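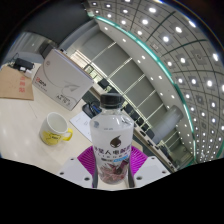 Chapter 6
Water, Salt, and the Thirsty Body

If you have ever come in from mowing the lawn in June and drunk two big glasses of water standing at the sink, you already know a good deal of what this chapter has to say. You knew you were thirsty, you knew what to do about it, and a few minutes later you felt like yourself again. What you probably didn't think about (and why would you?) was how your body noticed the problem in the first place, or where all that water went once you had swallowed it.

We are going to take our time with those two questions. Students sometimes hurry through this material on their way to the heart and the lungs, which seem more exciting, and then find themselves paging back here all term long. So pour yourself something to drink and settle in!

The word you will meet most often is electrolyte. It sounds like something from a car battery, and the comparison isn't a bad one. An electrolyte is a substance that breaks apart into charged bits, called ions, when it dissolves in water. Table salt does this. Stir a spoonful into a glass and the sodium and the chloride drift away from each other, each carrying its own small charge. 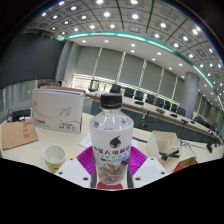
Those charges matter because your nerves and muscles run on them. Every time you bend a finger or blink, sodium and potassium ions slip across the walls of your cells, and the body then has to spend energy putting them back where they belong. It does this all day and all night without asking your opinion.

Chemists like to measure how crowded a fluid is with dissolved particles, and they have a unit for it, the milliosmole. Healthy blood sits close to 285 milliosmoles per kilogram of water, and it doesn't wander far. Eat a bag of salty popcorn and the number creeps up. Special cells deep in the brain feel the change, you begin to want a drink, and your kidneys start holding on to water. Drink more than you need and the whole business runs the other way, as anyone who has had a large iced tea before a long drive can tell you.

Before you read on, try keeping a drink diary for one day. Write down everything you drink, from the morning mug of coffee to the last sip at bedtime, with the amount in milliliters. Some of you will pass 2,000 without trying, and some will be surprised at how little you had. Keep the page handy, as we come back to it in the review problems.
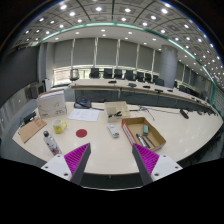
6.1 Where the Water Is

Most of the water in your body is tucked away inside your cells. The rest lies outside them, partly in the blood and partly in the thin fluid that bathes the tissues. We will begin with the blood, which is the easiest part to sample and the part doctors ask about first.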